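Tiltbridge T6 Passenger Gangway

Flostance
Terminal and Waterfront Equipment

Product page updated December 21, 2018

The T6 is a covered passenger gangway for small ferry terminals, river landings and cruise berths where the water level moves through the day. It connects a fixed landing on the shore side to a vessel door or pontoon on the water side, and it stays walkable as the vessel rises and falls.

The standard unit is supplied in one piece and lifted into place by mobile crane. Longer crossings are made by joining two units at an intermediate support. The architect or engineer for the terminal normally designs the support, and we supply the loads and fixing layout.

How it works

The shore end sits on a hinged bearing bolted to the landing. The water end rests on a pair of rollers that travel along a steel track plate. There are no hydraulics in the standard version. Where the berth takes vessels with different door heights, a powered lifting portal can be added at the water end. The portal has its own control panel and needs a three-phase supply at the landing.

The walking surface is ribbed aluminium with a grit coating. Handrails run the full length on both sides at two heights. The side panels are clear polycarbonate as standard, and perforated metal panels are available for warmer sites where airflow matters more than shelter.
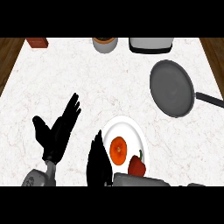
Roof sections come in lengths that match the side panels, so a damaged section can be replaced without taking the gangway out of service. Rainwater drains to the shore end and can be connected to the terminal's downpipes. Lighting is set into the upper handrail, with cabling brought back to a junction box beside the hinge.

Specifications

Clear walking width: 1.8 metres
Overall length, standard unit: 18 metres
Maximum number of people on the gangway: 90
Structure: welded aluminium truss
Hinge and rollers: stainless steel
Handrail lighting: 24 volt LED
Noise at one metre, powered portal only: 62 decibels
Colour: mill finish, or powder coat to order

Gradient and access

The slope of any gangway depends on its length and the tidal range at the site. Please send us the highest and lowest water levels along with the landing height, and we will return a gradient table for the year. If the slope is too steep at low water, a second unit or a lower landing may be needed. It is best to settle this before the terminal floor levels are fixed.

Options

Powered lifting portal
Lindqvist folding flap for vessel doors, 6 or 8 plates wide
Security gate at shore end, manual or card operated
Perforated side panels
Heated walking surface for cold climates

The heated surface can't be fitted later. It must be ordered with the gangway.

Delivery and installation

Lead time is 40 weeks from approved drawings. Orders for the first production run of the year close at the end of January. Freight is quoted separately. Installation takes two days on a prepared landing, not including the powered portal.

Drawings and enquiries

Plans and sections are available in DWG and PDF. Contact Aarti Bisht for drawings and site advice, or Oana Dinu for pricing and spare parts. Please include the site location and vessel details with your enquiry.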